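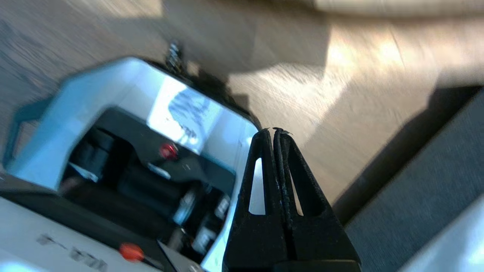 Gandau schreibt, die Seife sei auf Eiche zu stumpf und man solle gleich beim Öl bleiben, alles andere sei Liebhaberei. Außerdem habe man dort mit Seife zweimal graue Ränder gehabt und keine Lust auf ein drittes Mal.

Werkstattheft, April, früh

Ok. Trotzdem Seife. Die grauen Ränder kommen vom Eisen im Wasser, da bin ich ziemlich sicher, Gerbsäure macht den Rest. Gandau hat eigenen Brunnen. Frage zurückgeschickt, ob die Leitung mal beprobt wurde. Noch keine Antwort.

Ziel für diese Woche: entscheiden, was auf die hellen Eichenflächen kommt. Kunde will "wie roh, nur nicht fleckig". Wollen alle.

Proben

Bretter aus dem Rest vom letzten Auftrag, gleiche Bohle, quer durchnumeriert 1 bis 14. Hirnholz mit Schellack abgesperrt. Alle gewässert, über Nacht stehen lassen, Fasern nachgeschliffen, nur mit der Hand. Brett 3 hat einen Ast, bleibt drin, bitte nicht aussortieren. Brett 11 ist beim Schleifen durch eine Harzstelle gelaufen, stimmt nicht, Eiche hat kein Harz – also irgendein Kleberrest. Notiert, bleibt auch drin.

Gruppe A: Seifenlauge nach Mogensen, weiß pigmentiert. Flocken in heißem Wasser gelöst, auf 40 Grad abkühlen lassen, dann erst drauf. Beim ersten Ansatz zu ungeduldig, gab Schlieren. Weggekippt.
Gruppe B: Curkach Öl, farblos, dünn mit dem Lappen, nach dem Einziehen abgenommen.
Gruppe C: Curkach Öl mit Weißanteil. Dose vorher ewig rühren!! Das Weiß sitzt unten wie Beton.
Gruppe D: nix. Kontrolle.

Beobachtung nach dem ersten Auftrag:
A hell, trocken im Griff, fast kreidig. Gefällt mir.
B sofort honigfarben. Angefeuert, schön, aber nicht das was bestellt ist.
C dazwischen. In den Poren sammelt sich das Weiß, bei Seitenlicht sieht man es deutlich. Entweder man mag es oder nicht.
D wie erwartet.

Lappen von B und C nass in den Blecheimer, Deckel drauf, raus vor die Tür. Gestern lag wieder einer auf der Hobelbank, zusammengeknüllt. Das geht nicht.

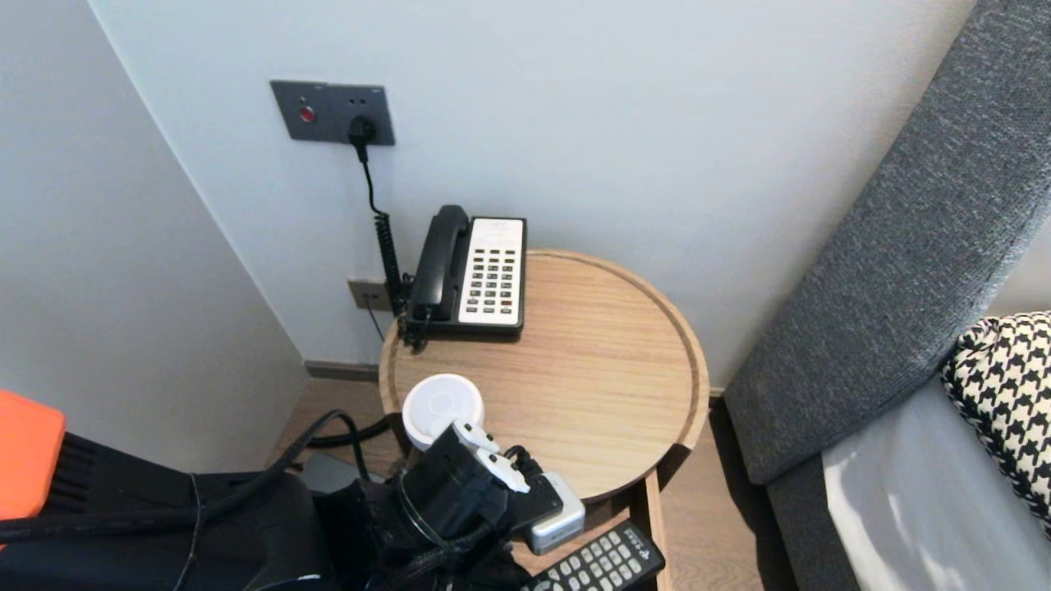 Fleckentest

Kaffee, Rotwein, Leitungswasser, Handcreme. Je ein Tropfen pro Brett, 32 Minuten liegen lassen (wollte dreißig, Telefon kam dazwischen), dann mit Küchenpapier abgetupft, nicht gerieben.

Kaffee auf A: Rand sichtbar, nach Nachseifen fast weg. Auf B kein Rand. Auf C ganz schwach.
Rotwein auf A: blaugrauer Hof. Geht mit Seife heller, verschwindet nicht. Auf B und C unauffällig.
Wasser auf A: Fasern stehen wieder, fühlt man mit dem Fingernagel. Einmal mit dem Vlies drüber, gut.
Handcreme: auf allen ein dunkler Fleck, auch auf D. Auf A am nächsten Morgen deutlich kleiner. Wundert mich, bitte wiederholen.

Für Nachttische und Ablagen am Bett ist die Creme wichtiger als der Wein, für den Essplatz umgekehrt. Vielleicht also zwei Oberflächen anbieten. Macht mehr Arbeit bei der Pflegeanleitung.
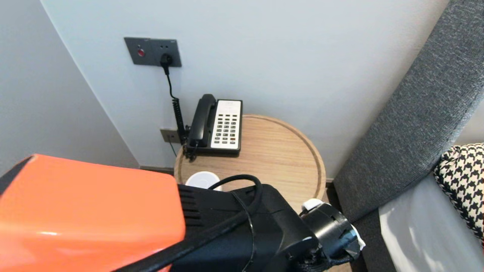
Foto: April

Parkeo hat angerufen wegen dem Muster. Die wollen die gleiche Oberfläche am Boden, Dielen, ganze Etage. Seife am Boden heisst: der Kunde muss wischen können und wollen. Hab gesagt ich schick Brett 5 und Brett 9 mit, unkommentiert, sollen selber drüberlaufen. Parkeo will auch wissen, ob man geseifte Eiche später ölen kann. Ja, aber erst gründlich spülen und lang trocknen, sonst nimmt sie ungleich an. Umgekehrt nur mit Abschleifen.

Nachmittag, 14 Uhr

Zweiter Seifenauftrag. Ansatz diesmal dünner. Überschuss nach kurzer Zeit abgenommen, mit der Faser. Brett 7 vergessen, lag unter der Zeitung. Bekommt den zweiten Auftrag morgen, zählt dann nicht mehr in die Reihe.

Kanten: da säuft das Holz. An Rundungen, wo das Hirnholz rauskommt, wird es mit Öl dunkler als die Fläche, mit Seife kaum. Spricht für A. Bei aufgesetzten Rändern den Innenwinkel mit dem Pinsel, nicht mit dem Schwam, sonst steht dort die Brühe. 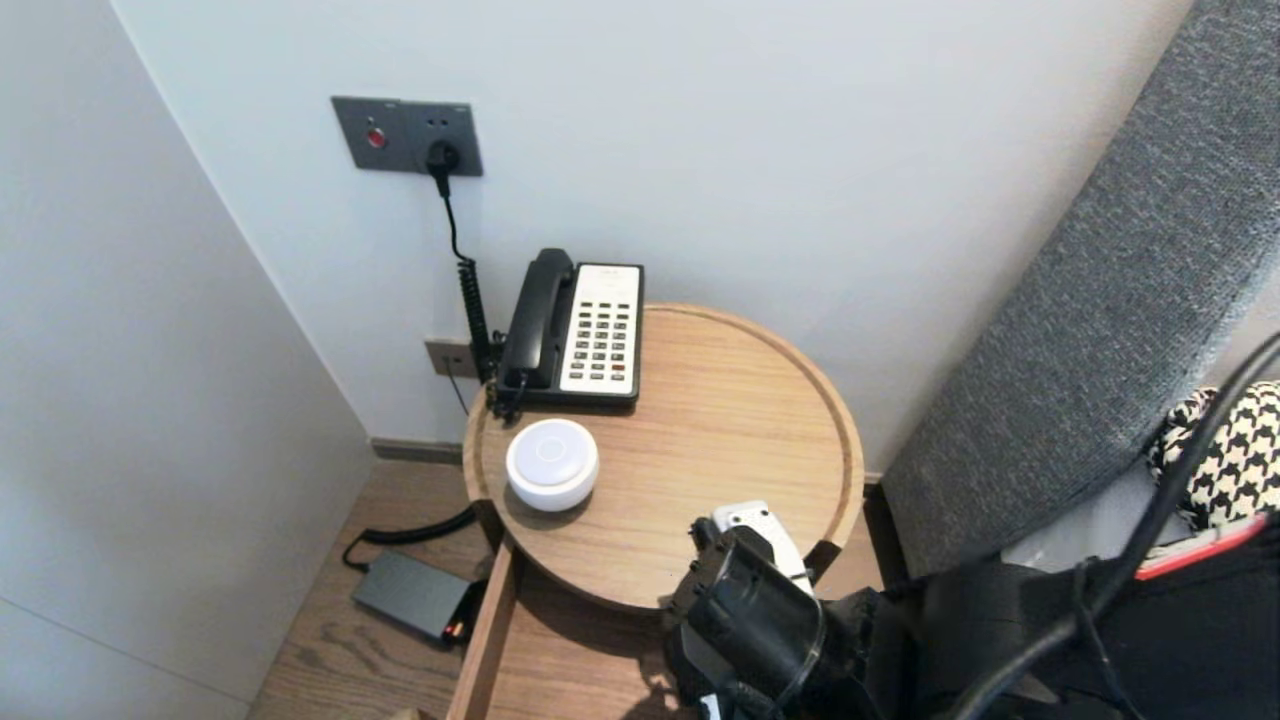
Beistelltisch, Eiche hell, mit Telefon.

Offen:
– Handcreme wiederholen, A und C
– destilliertes Wasser besorgen, einen Ansatz damit, Vergleich wegen Eisen
– Bretter halb abgedeckt ans Südfenster, Vergilbung
– Mogensen Flocken nachbestellen, Sack ist fast leer
– Gandau nochmal wegen Brunnen fragen
– neuer Deckel für den Blecheimer, der alte klemmt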